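Grormont
Productos > Robótica > Enseñanza y teleoperación
Patance Dúo - estación de enseñanza para dos brazos

Ref. 1070
Disponible bajo pedido
Ficha actualizada: 16 de diciembre de 2025

Estación completa para enseñar una tarea a dos brazos, a mano o por mando remoto. Se graba la demostración, se revisa, se borra lo que sobra, se repite. Para montaje y desmontaje, piezas pequeñas, conectores, cosas que no se dejan programar punto a punto sin perder una semana.

Se entrega con el software Leite ya instalado y una licencia por puesto. Los brazos no van incluidos en el precio base (ver Configuraciones). Si ya los tiene, mándenos modelo y versión de firmware antes de pedir, por favor - antes, no después.
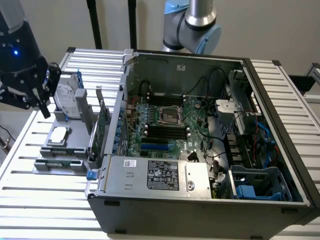

Dos formas de enseñar, y se pueden mezclar en la misma sesión. Guiado a mano: el operario agarra el brazo por la muñeca y lo lleva, el par de compensación se ajusta desde Leite. Mando remoto: una pareja de brazos maestros Ateline, misma cinemática a escala reducida, con gatillo para la pinza. Para tareas con muchas piezas como un desmontaje de PC recomendamos el mando remoto, más un útil propio al lado del equipo: el gris impreso en 3D, con el disco duro de pie y la tarjeta de expansión en vertical, es el tipo de soporte que va bien. Cada pieza con su hueco y orientada siempre igual. Si la pieza se apoya de cualquier manera las demostraciones salen todas distintas y luego hay que tirar la mitad.

Qué incluye
Mesa de perfil de aluminio ranurado, patas regulables
Dos brazos maestros Ateline con base de sobremesa
Dos pinzas paralelas, dedos intercambiables (juego corto y juego angular)
Tres cámaras fijas con soporte para poste
Pedal doble: grabar / descartar
PC de control con Leite
Cableado, seta de emergencia, maletín de dedos de repuesto

No incluye: brazos seguidores, útiles a medida, transporte fuera de la península.

Grabación
Leite guarda posición de las articulaciones, apertura de pinza, señal del pedal y vídeo de las cámaras, todo con la misma marca de tiempo. Capacidad de serie para 2000 demostraciones cortas, ampliable. Exportación a formato abierto, sin cuota aparte. Las demostraciones descartadas con el pedal no se borran al momento, van a una carpeta aparte y se vacia a mano.

Etiquetas por tramo: coger, insertar, soltar, lo que quiera cada uno. Se ponen durante la grabación con teclado o después, sobre la línea de tiempo. Después es más cómodo.

Consejos rápidos para tareas dentro de una carcasa: chasis tumbado y sin la tapa lateral, abertura hacia arriba. Cables sueltos apartados de la zona de trabajo. Un brazo entra, el otro espera fuera - si entran los dos a la vez el operario pierde de vista la pinza de atrás y vienen los golpes.

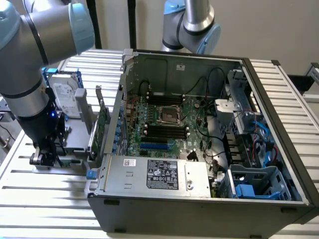 Configuraciones
Base - estación, maestros, pinzas, cámaras, Leite. Sin brazos seguidores.
Completa - lo anterior más dos brazos seguidores de seis ejes, montados y calibrados en nuestro taller.
Solo maestros - la pareja Ateline y el software, para quien ya tiene celda.

La configuración completa pesa bastante más y viaja en dos palés. Compruebe el ancho de la puerta, que ya nos ha pasado.

Puesta en marcha
Nivelar la mesa y fijar las bases. Conectar la seta antes que nada. Arrancar Leite, elegir la pareja de brazos, calibrar ceros. Probar la pinza en vacío. Grabar 3 demostraciones de prueba y reproducirlas a velocidad lenta con el área despejada.

La calibración de cámaras es aparte y se hace con la plantilla que va en el maletín. Repetir si alguien mueve un poste, aunque sea poco.

Memorias, conectores y piezas de encaje
Es lo que más nos preguntan. Sí se puede, con matices. El operario con mando remoto no siente el clic de un módulo al entrar, por eso los maestros llevan retorno de fuerza ajustable en el gatillo. Subirlo para insertar, bajarlo para transportar. 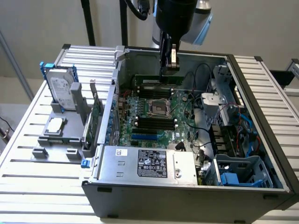
Con retorno al máximo la mano se cansa enseguida, mejor tandas cortas y cambiar de operario. Los dedos angulares entran mejor entre zócalos; los cortos aprietan más y valen para discos y tarjetas. Límite de fuerza de cierre configurable por tarea, déjelo bajo al principio y con placas que no importe romper.

Datos
Tensión: 230 V monofásica
Altura de mesa: regulable
Cota mínima de paso entre brazos: 58 mm
Idiomas de Leite: español, portugués, inglés
Garantía: 3 años en maestros y mesa. Los dedos de pinza son consumible, no entran.

Plazos
Base y solo maestros, según stock. La completa se monta por encargo, consultar. En agosto el taller cierra y no salen calibraciones, los pedidos que entren ese mes se ponen a la cola.

Formación: una jornada en su planta, incluida con la completa, opcional en el resto. Vengan con una tarea pensada y las piezas reales, con piezas de muestra se aprende poco.

Accesorios compatibles
Juego de dedos en bruto para mecanizar
Poste adicional para cámara
Tercer pedal (marcar tramo)
Bandeja universal con huecos, impresa, medidas a consultar
Funda para maestros Ateline

Pedir presupuesto
Indique configuración, brazos que ya tiene y una descripción corta de la tarea. Un vídeo de alguien haciéndola a mano ayuda mucho, vale del movil.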